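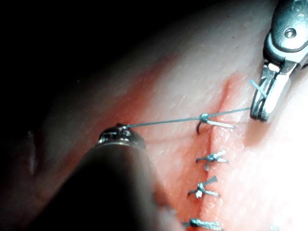
Last modified: 21 Sep 2019

Speaker notes: Witness protection and disclosure in the Dravville detention trial
Delivered by Taha Bensaid, Griddale Center for Trial Monitoring

Slide 1. Thank the hosts. State that the judgment is under appeal and that the Center takes no position on guilt.

Slide 2. The indictment covers the detention of 292 civilians at the Cozma brickworks. The trial chamber heard 160 witnesses. Of these, 136 testified in open session and the remainder under protective measures.

Slide 3. The defense argues that the names of eight protected witnesses were disclosed too late to allow proper inquiries in Galtis. The prosecution replies that the defense received redacted statements before trial and did not ask for more time — a point the chamber accepted in its August decision.

Pause for questions on redaction.

Slide 4. Explain the test on appeal. The defense must show an error and must also show that the error caused unfairness. Read the second paragraph of the handout aloud.

Slide 5. Monitoring practice. Our observers left the public gallery whenever the court went into closed session. Reports on those days rely only on the public transcript.

If time is short, omit Slide 5 and refer the audience to the annex. Do not discuss the location of any protected witness, even if it has appeared in the press.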